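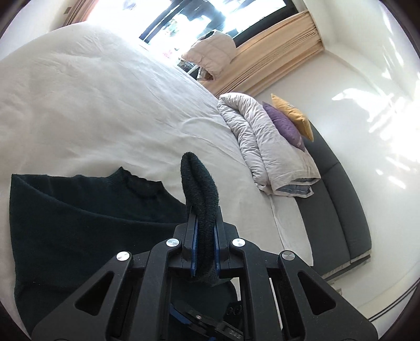

Vusivent save files and the calendar bug

7/6/19

I have put 40 hours into Vusivent on the handheld now, which takes me to the second winter, and I want to write down how the calendar works before I forget. The manual covers it in a paragraph and the in-game help covers it less than that.

A year in Vusivent has four seasons. Crops planted in the valley fields grow on the day tick, which happens when you sleep. Battles in the hills above Villalba use the hour tick, so a long fight can push you past midnight without a day tick being run. The date on the menu changes, the crops do not grow, and the shop in Livon restocks as if you had slept. Sleep straight after and the date moves on again. You have lost a day of growth and gained a day of stock.

On version 2 of the game this is still present. The patch notes mention "calendar fixes", and one part of it has changed: the festival flag is now checked on the menu date, so you no longer miss the lantern festival by fighting through it. The crop side is the same as before. I tested it with turnips and with the blue beans, three runs each, from the same save.

The practical effect is small in spring and large in autumn. Pumpkins need 10 day ticks and frost kills anything in the ground on the first menu date of winter. If you plant with 10 days left and then run two late fights, the pumpkins die a stage short. I lost a full field this way and blamed the watering can.

What I do now:

Fight in the morning. The hour tick starts at six and a normal party can clear the lower hills by early evening.

Check the clock before entering the mine. There is no exit between the second lift and the boss room, and the boss room alone took me most of an in-game evening.

Keep one save slot from the first of each season. The autosave overwrites at the day tick only, so after a midnight fight it holds the previous morning. That has been useful once and annoying several times.

Tarmo Kalniņš left a comment on my last post saying the Zornero charm prevents the skipped tick. I bought one, at 313 coins, and it does not do this on my copy. It slows the hour tick during battle, so you are less likely to reach midnight in the first place. If you do reach it, the result is the same. It is still worth the money if your party is slow, and mine is, as I gave the heavy armour to everyone.

The battle side is otherwise in good order. Turn order is shown, terrain height counts for archers and not for magic, and enemies no longer retreat into tiles you cannot target. I would like an undo for movement. Pressing confirm on the wrong tile costs the whole turn, and on the small screen the height markers are hard to tell apart.

I have not tried the orchard yet. Trees take two seasons and I would need to know whether they use the day tick or the menu date. I planted one pear on the first of winter and kept a save from the evening before. In June I should have some evenings free to run it through to summer with a few late fights on purpose, and I will add the result to this post.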